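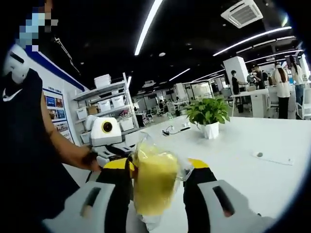 A communal table is a large shared table in an open-plan office. It is not assigned to any one worker and is used for handling small goods, informal meetings and short tasks that need more surface than a desk gives. It is also called a common table or, in older furniture catalogs, a project table.

Form

Tops are commonly white or pale gray, with rounded ends or a continuous curved rim. A grommet or a flat panel in the top lets cables through. Power strips are often left lying on the surface as well. A potted plant near the far end is a usual addition, and open metal shelving with bins and boxes is placed along the nearest wall.

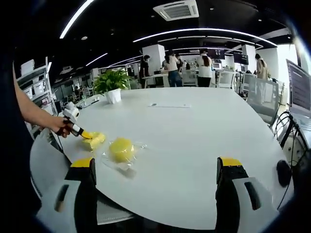 Use

Small items are laid out, sorted and passed from hand to hand. Soft goods such as sponges are generally left in their clear plastic bags, which keep dust off but slide easily on a smooth top. Light plastics cast little shadow on white and can be hard to pick out - a yellow or other strong color inside the bag helps.

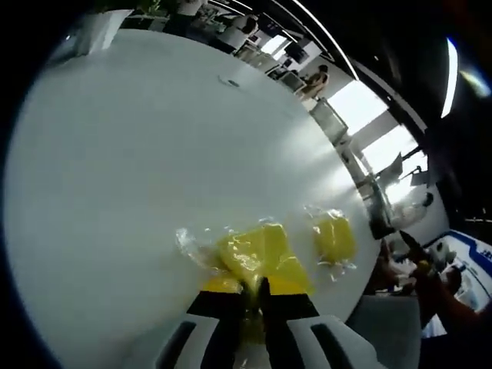 Drinks are handled at the same table in most offices. Some workplaces keep them to one end, away from the power strip.

Placement

The table normally stands in open floor between the shelving and the desks, with room to walk along both long sides. Overhead lighting is by linear strips. Daylight from one side leaves a sheen on a glossy top, and matte finishes are sold to reduce it.

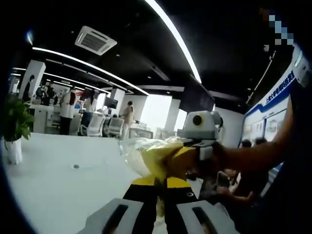 In rooms with columns, the desks tend to be grouped near them and the table kept clear of both.

History

The Pawlak works in Flenton listed a shared office table in its catalog and sold 2,273 of them before the line ended. The designer Iraklis Moschos later drew a version with a curved rim for Histska, made in a run of 700.

See also: Desk; Cable grommet; Open-plan office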